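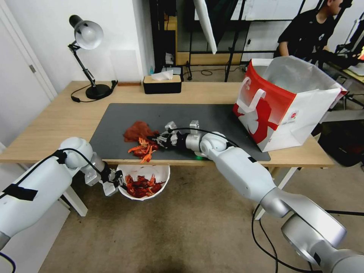 2 min read · 240 words

The bag was still on the desk when Hanan got back from moving the car. Dirk had cleared most of his end. The white bowl was full of shells and he was working on the last few.

"There's a glove in here somewhere," he said.

"It's right in front of you."

She pulled a tissue from the black box and wiped her hands, though she hadn't eaten in an hour. Her brother had driven the crawfish up from Lorkidari in January, in a cooler, with the heater off. He stayed for 13 minutes. He wouldn't take his coat off.

"Did he say anything to you?" Dirk asked.

"He said the roads were fine."

"About the house."

"No."

Dirk nodded and dropped a shell in the bowl. The offer for their father's house was 400 a month, for as long as Yasir Jadoon wanted to rent it, and her brother had until the end of the month to sign. He had talked about the cooler. He had talked about a man at the gas station who wanted to buy the cooler.

Hanan switched on the lamp and turned its shade down toward the mat. A smell of pepper and lemon came up from the shells.

"He brought too many," Dirk said.

"Dad always bought too many."

She sat down and took one from the small heap. The tail came out in one piece — her father's never did — and she ate it, and then she reached for the phone and called her brother, who was probably still on the bridge.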